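Berth Holders and Visiting Boats: Frequently Asked Questions

Skuradwood Marina is operated by Siller Harbour Services. The answers below apply to all private motor boats and sailing yachts up to 12 metres. Owners of longer vessels should contact the berthing office before applying.

When does the berthing year begin?
The berthing year begins on 1st March. Renewal forms are sent to existing berth holders in October and should be returned within 8 weeks. A berth that has not been renewed by then is offered to the waiting list.

What insurance is required?
Every boat must carry third-party cover for the full period of its stay. A copy of the current certificate must be lodged with the office, and a new copy supplied each time the policy is renewed. Boats without a valid certificate may not be launched or moved under their own power within the marina.

May I lend or sublet my berth?
Berths are allocated to a named owner and a named boat. They may not be sublet. If you expect to be away for more than a month, please inform the office, which may let the berth to visitors and credit part of the fee to your account.
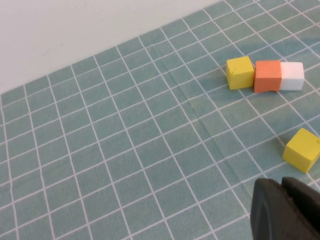
How much notice is needed for a lift-out?
Please give at least 72 hours' notice. Lifts are arranged around the tide and may be moved to the next suitable day in high winds. Masts need not be lowered unless the hoist operator asks for this.

Is a deposit payable?
A deposit of £2,000 is payable on annual berths on the Cundano pontoon. It is returned when the berth is given up, less any sum owing. No deposit is taken for visitor moorings.

Can I carry out my own repairs?
Owners may do routine work afloat, including cleaning, varnishing and engine servicing. Spraying, grinding and hull blasting are permitted only in the Cassim yard, by prior arrangement.

Whom should I contact?
Berthing and renewals: Anwara Sivakumar, Berthing Manager.
Lift-outs and yard bookings: Elvia Cárdenas, Yard Supervisor.
Both may be reached through the marina office during opening hours. Outside these hours, visiting boats should call the duty berthing master on the marina's working channel.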